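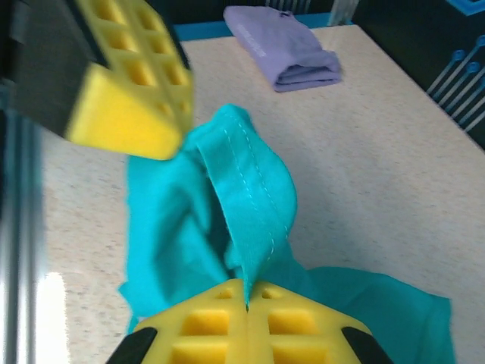 Sarita Bajpai asks that every owner read the whole of this section before removing a single part from its runner, as the mounted and dismounted versions of the dragoons share several torsos and cannot both be built from one set.

Section 2: Preparing and basing the Koketti dragoons

The Koketti box contains 209 plastic parts, a sheet of flags and a bag of round bases, each 40 mm across. Bases for mounted figures are packed separately. Check the contents against the parts list inside the lid. Claims for missing parts should be sent to Prolteo with the batch slip, and cannot be accepted once the runners have been cut.

You will need side cutters, a craft knife, a fine file, plastic cement and Amoah grey primer. Super glue is required only for the metal command figures.

Cleaning and assembly

1. Wash the runners in lukewarm water with a little washing-up liquid. Rinse them and leave them to dry overnight.

2. Cut each part from the runner, leaving a short stub of plastic. Trim the stub with the craft knife in a second cut.

3. Remove the mould line. It is most noticeable along the outside of the boots and over the crown of the helmet. The scraping edge of a blade is enough for most parts; for the horses, use the file.

4. Join the two halves of each horse and hold them together until the cement has taken. Small gaps along the mane may be filled with putty.

5. Fit the legs to the torso, then the head. Do not add the arms yet.

6. Test the arms without glue. The carbine arms are marked C on the runner and the sabre arms S, and a left arm from one pair will not meet a right arm from the other.

7. Glue the arms, then the scabbard and cartridge box.

Caution: Craft blades are sharp. Cut away from the hand and fit the guard when the knife is put down. Use cement in a room with an open window.

Note: Early copies of the assembly sheet showed the trumpeter with a carbine. He should have a trumpet in the right hand and the left hand free for the reins. The sheet was corrected in September.

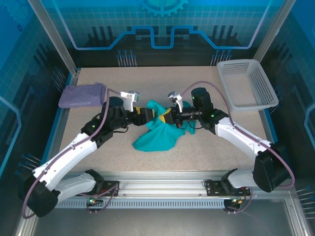 Two white robotic arms over a teal cloth, seen from above.

Basing

8. Glue each dismounted figure to the centre of its base. Horse holders are placed towards the rear edge so that the led horses do not overhang the front rank.

9. Spread thinned white glue over the base and cover it with sand. Keep the sand clear of the rim. Figures used with the Skullo rules are measured from rim to rim, and a build-up of 2 mm on each of several bases will put a long firing line out of true.

10. Tap off the surplus and leave the base overnight.

Priming

11. Fix the figures to a strip of scrap card, well apart.

12. Shake the Amoah can until the ball moves freely. Hold it 200 mm from the figures and spray in short passes, beginning and ending each pass beyond the end of the strip.

13. Turn the strip and repeat. Two light coats will hold more detail than one heavy coat, particularly on the lace and buttons.

Caution: Primer is flammable. Spray outdoors, away from any flame, and do not spray in damp weather - the finish may turn chalky.
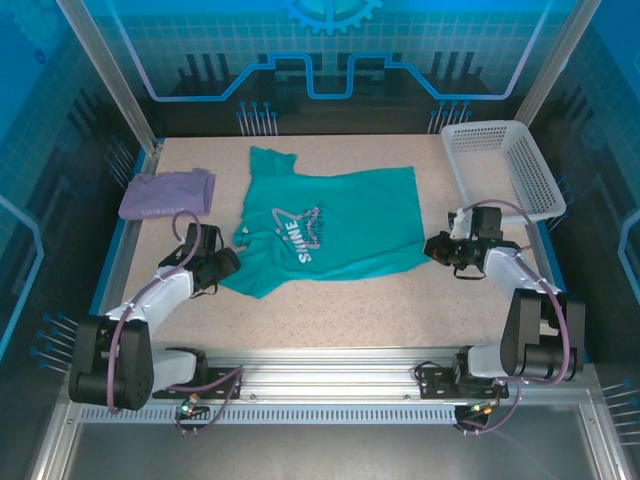 Delali Asamoah recommends leaving the riders off their horses until both have been painted, as the saddle cloth cannot easily be reached with a brush once the legs are in place. Owners who prefer to glue the riders first should paint the saddle cloth before step 5 and mask it with a scrap of damp tissue when priming.

Storage

Primed figures may be kept in the box tray, but the lances should be stored upright or left unattached. Do not leave the tray on a windowsill or in a parked car.

Painting, including the facing colours for each regiment, is covered in Section 3. Flags are fitted last, after varnishing.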